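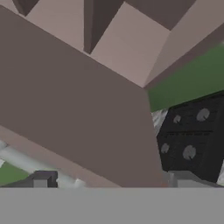 Dalach support replied that the stripped insert was a torque problem and asked what driver setting the line had used. Status was changed to Waiting on Customer.

Sun 11 September — Setting sent back: 4 Nm, same as on the Wasta data sheet. Of the 70 access covers fitted in this batch, 33 have at least one one-way screw that spins without seating. The February batch used the same covers and the same driver and had no failures. 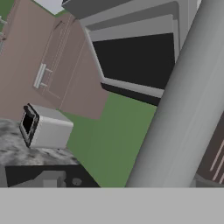
Checked the screws next. Heads and thread pitch match the old stock. Length does not: the new carton is 4 mm shorter under the head, so only the last couple of threads reach the insert. The covers go on kitchen equipment, and a door with a black glass window in a light gray border, like that one, leaves very little room to fit a longer screw from the front. We tried it from the back on two units and it held.

Dalach asked for the carton label. Label reads the long part number. Contents are the short screw — looks like a packing mix-up at the warehouse. 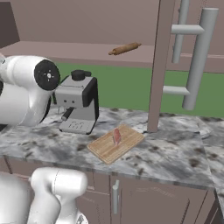

Image: Starton

Replacement cartons requested from Mwakalinga under the same order number. Short screws pulled from the line and tagged. Do not try to back out the ones already seated. The head has no slot in that direction and the removal tool chews up the finish. Leave them until the new inserts are in.

Spinning screws can be lifted with a thin pry bar under the cover edge. Put tape down first.

Open item: Dalach to confirm whether the inserts can be reused after a screw has spun in them. Ticket stays open until they answer.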